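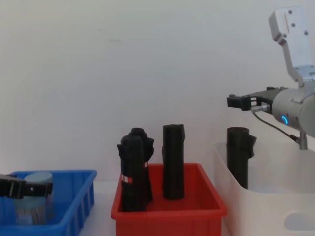
Second floor says the sorting station is useless to them: things go in the wrong crate, get pulled out again, and by the end of the day they trust none of it. They want the old single tub back.

Ticket 831
Queue: Rarnovstead, shared rooms
Subject: Crate sorting, items keep ending up in the wrong place
Priority: normal (requester asked for high)
Opened: 7/26/26

First pass. I'm not convinced the crates are the problem. The layout is a blue crate, a red crate and a white bin in a row on a white table, and I have trouble believing anyone mixes up blue and red. The request says "constant" misplacements. I asked for a tally and got the word "constant" back a second time.

Checked the rule sheet taped inside the cupboard door. It dates from May and was written for the Trikow layout, with 2 crates and no white bin. So whatever goes in the white bin today is somebody's guess. That's a better lead than color.

Requester reply, pasted in:
The sheet isn't the issue, we all know the rules. The crates are too close together and people drop things in without looking.

My answer: if you all know the rules, write down what the white bin is for and send it to me, each of you separately. Got 6 answers. Three said overflow, two said returns, one said "stuff for Ramasamy." Make of that what you like.

Tried next: moved the crates farther apart for one afternoon, as requested. Misplaced items before, 4. Misplaced items after, 4. One afternoon proves very little, and I said so in the reply, but I'd expect some change if spacing mattered as much as claimed.

Also tried: swapped red and blue. Complaints went up right away. I put them back.

Tanari sent a quote for printed lids and color stickers, 600 for the set. Declined for now. A lid with no agreed rule behind it is one more thing to lift off the crate, and the crates already have colors.

Where this stands:
The old tub is not coming back. Everything in it was misplaced by definition, it just didn't get reported.
New rule sheet drafted. White bin is returns only. Overflow goes on the shelf. Ramasamy items go to Ramasamy.
Old sheet is off the cupboard door and in the recycling.

Requester says they doubt a sheet of paper will fix it. So do I, a little — but it costs nothing and the last one was wrong. I've asked them to note each misplaced item with the crate it was found in and the crate it belonged in. No more "constant," please.

Status: waiting on requester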